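Wednesday, February 9, 2022

I have a dress!! Well, I have two thirds of a dress and a receipt, but I'm counting it.

Went to Kalinowski after work with Zoriana, who had promised to be brutal and then cried at the second one I tried. I'd gone in completely sure I wanted sleeves. Long, plain, a bit severe, buttons at the wrist. I've had that picture saved on my phone since the summer. And I put on a dress just like it and looked like I was about to read somebody's will. Sharada (who did the fitting, and who I would now trust with my life) stood back, tipped her head and said, "You're very tidy in that one." Tidy! We took it off.

The one I bought is tea length. I never even considered tea length. It hits just under the widest part of my calf, it has a boat neck and a proper full skirt in heavy matte satin, and it swishes. I walked up and down the shop so many times that another customer started smiling at me. It also has pockets, deep ones, and I can get my whole hand in up to the watch. Bartosz won't have to carry my lip balm around all day.

Price was 970 less than I was braced for, no, wait, let me get this right because Mom will ask. The dress was on the rail from last season, so they took 200 off, and the alterations are 153 on top. The bodice needs taking in at the sides and the straps need to come up a touch. Sharada pinned it all while I stood on the little box trying not to breathe, and even with the pins in I could see it.
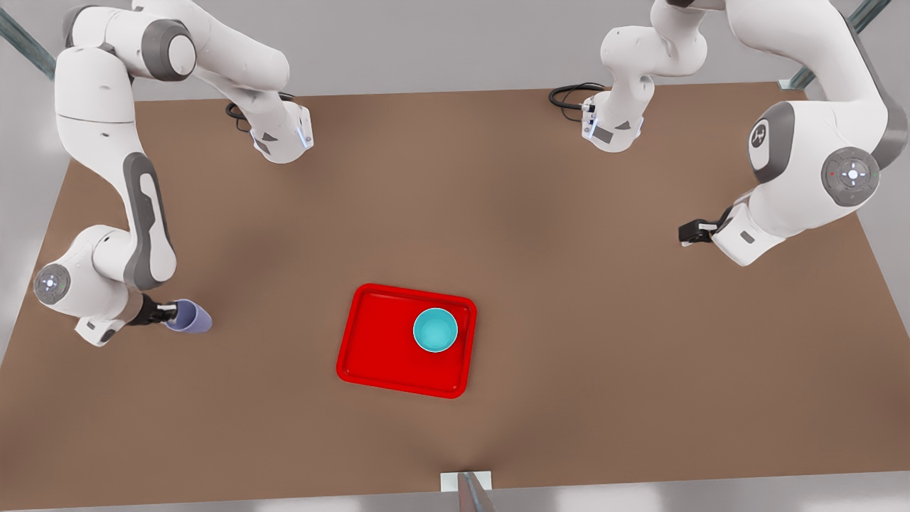

Zoriana thinks short veil, to the elbow. I tried one and liked it more than I thought I would, but I keep coming back to a hat. A small one, tilted, with a bit of net. Grandma wore one to her own wedding and there's that photo of her on the steps looking so pleased with herself. I'm going to dig it out on Sunday and take it along to the next fitting.

Shoes! With this length everyone is going to see them, so they get to be a real decision. I've been looking at the Grestier ones with the ankle strap, the low block heel, in that deep green. They're 190, a lot for me, but I'd wear them again and again, and I can dance in that heel. Ivory satin would be ruined by the first puddle. Green. I'm nearly sure it's green.

Told Bartosz on the phone only that it was done and that I was happy, and he said "good, is it comfortable?" and I love him for it. He still has no suit. Ryszard is taking him on Saturday and I've asked for no bow ties, though I expect I'll be ignored.

To do before the second fitting:
Order the shoes (she needs them there to mark the hem)
Find a strapless bra that doesn't slide down
Ask Zoriana about the slip, the one with the stiff net layer
Call Mom back!!

Next fitting is in March and the final one is the first week of May. I want it to be May now. I keep doing the swish in the kitchen in my bathrobe, and the bathrobe does not swish at all.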